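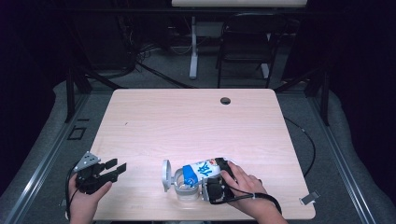
Lecture 4: From Handheld Demonstrations to a Policy That Runs

Course notes, Robot Software Practicum. Written up by Hadiza Chukwu, with corrections from Angus Dow.

Welcome back, everybody. Last time we got as far as recording two streams of gripper motion and plotting them on top of each other, and a good many of you stayed afterward to ask why your plots looked like spaghetti. We'll sort that out today, and then we'll go on to the part I've been looking forward to since the start of term, which is how those recordings get turned into something a planner or a learned policy can chew on. Please have your copy of the Komton repository pulled and built before you read much further, as I refer to it all the way through.

1. What is in a recording

One episode, for us, is a person with a gripper in each hand doing a short tabletop task from start to finish. In the session we'll use as our running example, the right gripper has a white carton with blue lettering clamped between its fingers, lying partly inside a clear plastic cup, and the left gripper is open. Keep that arrangement in your head, because nearly everything that's hard about this lecture shows up in it.

The recorder writes four things per episode:

the pose of the left gripper, in the left tracker's own frame
the pose of the right gripper, in the right tracker's own frame
the finger opening of each gripper, as a number from 0 (closed) to 1 (fully open)
the head camera images, each with its own timestamp

Notice what's missing. There is no object pose anywhere in that list! The carton, the cup and the table exist only in the images, and if you want to know where any of them are you'll have to estimate it. Notice too that the two gripper poses don't share a frame, and that was the spaghetti. If you plotted left and right together without applying the calibration transform, you were drawing two different rooms on the same axes. It's a very natural mistake (I made it myself, on a slide, in front of visitors) and the fix is one line:

T_table_grip = T_table_tracker * T_tracker_grip

Do this once per hand, using the table frame from the calibration file, and everything downstream gets easier.

2. Time

Before you do anything clever, line up the clocks. The pose streams come in faster than the images and none of them tick together, so for each image we look up the two pose samples on either side and interpolate. Positions can be interpolated linearly. Rotations can't, at least not component by component, so please use the slerp function in nuchit_math and don't write your own at two in the morning.

Finger opening deserves a little more care. People close a gripper fast, and if your opening signal is late compared with your pose signal, the policy learns to lift first and squeeze afterward. You'll see the arm rise beautifully with nothing in its hand. Fongchan Limsakul wrote a small tool called Susturska that estimates this lag by finding the shift that best matches the recorded opening to the finger gap measured in the images. Run it on every session. Lag can change when a cable gets swapped or a driver gets updated, and it takes less than a minute to check.

3. Segmenting by contact

A whole episode is too long and too varied to be a good unit for learning, so we cut it into phases. Our phases are approach, grasp, transport and release, and each hand gets its own labels. That last bit matters more than it sounds. In the carton and cup arrangement the right hand is in a grasp or a transport while the left hand could well be in an approach, and a single label for both would be wrong for one of them.

The simple segmenter in the repository looks at three signals for each hand: the opening, the rate of change of the opening, and the speed of the gripper in the table frame. A closing movement that stops short of fully closed usually means something is between the fingers. A closing movement that goes all the way to zero usually means a miss, or something very thin. Those are rules of thumb and you should treat them that way. Soft packaging is the classic trouble, since a carton can give a little under the fingers, and the opening then keeps creeping downward after the grasp has really begun. If your threshold is too tight, the segmenter will put the start of the grasp late and eat into your transport phase.

Orathai Rattanakul suggested smoothing the opening before differentiating it, and that helps a great deal. Don't oversmooth, though. Make a plot, look at it with your own eyes, and then choose.

4. What the camera can and can't tell you

Clear plastic is miserable for perception, and I'd rather you heard it from me now than found out the evening before the assignment is due. A depth sensor will often see straight through the wall of a cup to whatever is behind it, or return nothing at all, or return a scatter of points that belong to neither. With an object resting partly inside the cup, you may get good depth on the object and poor depth on its container, and an eager collision checker will then happily plan a path through the wall.

There are a couple of ways to live with this. You can segment the cup in the color image and fit a simple shape to its outline, using the known table height to fix the scale. Or you can skip the explicit model and let the policy work from images directly, in which case nobody has to say where the wall is, but nobody can easily check it either. We'll do the first in the assignment and the second in Lecture 5.

Hands are the other thing. The training images contain a person's hands and the deployment images contain robot wrists, and a policy can latch on to that difference in all sorts of sneaky ways. Our preprocessing masks a region behind each gripper in both sets of images, leaving the fingers visible. Check your masks near the bottom of the image, where the hands come in, since that's where the fitting is weakest.

5. Two arms, one table

When we replay a segmented episode on the robot, we hand the planner two target trajectories and ask it to follow both without the arms touching. A person does this without a thought. The planner, poor thing, has elbows in different places than yours, and a pair of gripper paths that were perfectly comfortable for a human may leave the arms nowhere to go.

Zallham, our planning wrapper, handles this in stages. It first checks that every target pose is reachable by its own arm. Then it solves for both arms together over a short window, and if it can't find a solution it slows one arm down and tries again, up to 1,000 iterations. Which arm gets slowed is a setting, and by default it is the arm that isn't holding anything. Eustaquio Tlapale has argued that this should depend on the phase instead, and I've come around to his view, but it isn't merged yet.

6. Assignment 3

Work in pairs. Download the carton session, run the lag estimate, transform both hands into the table frame, and segment every episode. Hand in your plots, your thresholds, and a page on the 3 episodes where your segmenter did worst, with your best guess at the reason. I care much more about that page than about your score.

Angus holds office hours in the lab in the afternoon, and he's very patient with build errors. Bring the full log, please, and not just the last line.

Reading for next time: the chapter on action chunking in the course reader, and the README in komton/policies, including the long section on normalization that everyone skips.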